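Bench day with the hand-held grippers at Pulier! A short thread on how I look after the fingers, for anyone running the same kind of linkage.

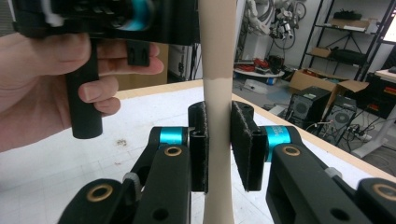 Squeeze check on a cardboard-colored tube, felt-or-foam pads flat on both sides.

I love this check. A straight tube shows you crooked pads right away. Both faces should sit flush top to bottom, no wedge of daylight on either side. If one side leans, I go back to the bracket before I touch anything else.

Next up, the brass bushings in the links. I work each joint by hand with the pads open and feel for side play. A dry bushing gets one drop of light oil on a toothpick. One! Oil creeps, and a pad that has soaked some up is done for.

The teal collars at the pivots are my favorite part to look at and my least favorite to set. Snug them, run the fingers open and closed 20 times, snug again. Ours settle a little every single time.

Pads: I brush the fuzz with an old toothbrush, always in the same direction. We swap them at 500 grips or when they go shiny, whichever comes first. The last set on this one made it to 1023 because I lost track – they were as slick as a playing card.

After a pad swap I redo the zero. Fingers closed on nothing, save, then closed on the tube, save. The logger (we call it Bokon) keeps both numbers next to the date of the swap, so drift is easy to spot later.

Still on my list for January: a proper gauge for pad height. Lutport cuts them for us and the last batch of 18 had a couple of thick ones in it. If you have a jig you like, please show me – I want to see it!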